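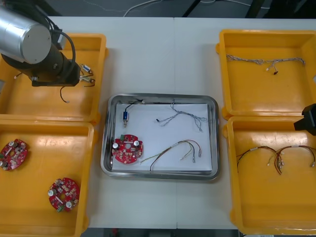

4 Setting up the label station

Search this manual Go

This section covers first installation of the Tuken label printer and its connection to the Killar stock program. Carry out the steps in order. If the printer has been used at another site, start with "Clearing old settings" at the end of the section.

4.1 Before you start

You need the printer, the power supply packed with it, the USB cable, one roll of labels, and a computer with Killar installed. You also need an administrator login for that computer.

Place the printer on a firm, level surface. Leave at least 80 mm clear behind it for the cables and enough room above it to open the lid fully. Do not place it next to a heater or in direct sunlight, which darkens thermal labels before they are printed.

CAUTION: Use only the power supply packed with the printer. Other supplies may have the same plug and a different output.

4.2 Loading the labels

1. Switch the printer off.
2. Press both lid catches and raise the lid until it stays up.
3. Slide the two roll holders apart.
4. Put in the roll so that the labels feed from the top, printed side up.
5. Close the holders against the roll. The roll must turn freely.
6. Pull the label strip under the guide and out past the tear bar.
7. Lower the lid and press on both sides until each catch clicks.
8. Switch on and press Feed once.

The printer feeds one label and stops with the gap at the tear bar. If it feeds several labels, the sensor has not found the gap. Open the lid, check that the strip lies flat under the guide, and press Feed again.

A full roll holds 400 labels. The standard label is 50 mm wide. Narrower rolls can be used, but the roll holders must be moved in to match and the width changed in Killar (see 4.4).

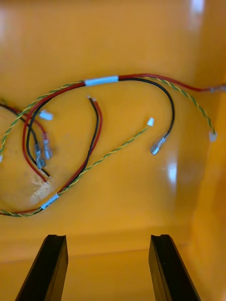 4.3 Connecting to the computer

1. Leave the USB cable unplugged.
2. Log in to the computer as administrator.
3. Open Killar and choose Devices, then Add Printer.
4. When the message "Connect device now" appears, plug in the cable and switch the printer on.
5. Wait for the status to change from Searching to Ready. This can take about 40 seconds.
6. Type a name for the printer. Use the name of the room or bench, as this is the name users see when they print.
7. Choose Save, then Print Test Label.

NOTE: If the cable is plugged in before step 4, the computer may install its own driver. The printer will then work from other programs and stay at Searching in Killar. Remove the driver, restart the computer, and begin again at step 1.

Do not connect through an unpowered hub. The printer will start and then drop its connection partway through long print jobs.

4.4 Setting up the label layout

Each label carries a part number, a short description, a bin location, and a barcode. The fields are taken from the stock record and cannot be typed directly onto the label.

1. Choose Labels, then Layouts, then New.
2. Select the label width.
3. Tick the fields to be printed. Part number and barcode are always on.
4. Set the description length. Longer descriptions are cut at the last full word.
5. Choose Save As and give the layout a name.
6. Print one label and scan it before printing a batch.

Keep descriptions in the order item, size, type. "Terminal, ring, small" sorts with the other terminals in the stock list. "Small ring terminal" does not.

Where the same part is kept in two places, make one stock record with two bin locations. A second record with the same part number is accepted by the program, but it splits the count, and the reorder warning then comes too early or fails to come at all.

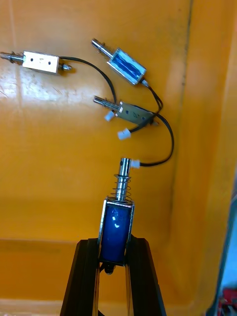 Wubit Hadgu adds that bin locations should be entered before the first batch is printed. At the Gebremichael stockroom the labels were run with the location field blank, the shelves were numbered a week later, and the whole batch had to be printed again. Killar does not warn about a blank location. To find records with this field empty, sort the stock list by location; they are shown first.

4.5 Applying labels to bins and trays

Wipe the surface with a dry cloth and let any cleaning fluid evaporate fully. Put the label on the short side facing the aisle, with the barcode running left to right. On curved surfaces, turn the label so that the bars run across the curve like the rungs of a ladder. A barcode wrapped the other way may not scan.

Textured plastic holds the standard adhesive poorly. For these bins, use card inserts in a clip-on holder.

Peel off the old label before fitting a new one. Scanners can pick up the edge of a barcode underneath and return the wrong part number.

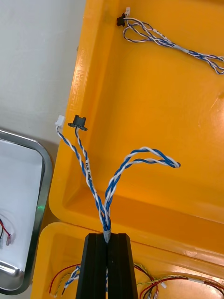 4.6 Setting the reorder point

1. Open the stock record and choose Levels.
2. Enter the minimum quantity. When stock falls to this figure, the record is added to the reorder list.
3. Enter the order quantity.
4. Choose the supplier. If none is chosen, the record stays on the list but is left out of printed orders.
5. Choose Save.

The reorder list is rebuilt overnight. To rebuild it at once, choose Levels, then Refresh – this locks the stock list for other users until it finishes.

4.7 Clearing old settings

1. Switch the printer off and unplug the USB cable.
2. Hold down Feed and switch on.
3. Release Feed when the lamp turns amber.
4. Press Feed twice. The printer feeds one blank label and restarts.

CAUTION: Clearing removes the stored label width and the darkness setting. Layouts saved in Killar are kept.

If the lamp stays amber after the restart, open and close the lid. If it is still amber, see Section 7, Fault lamps.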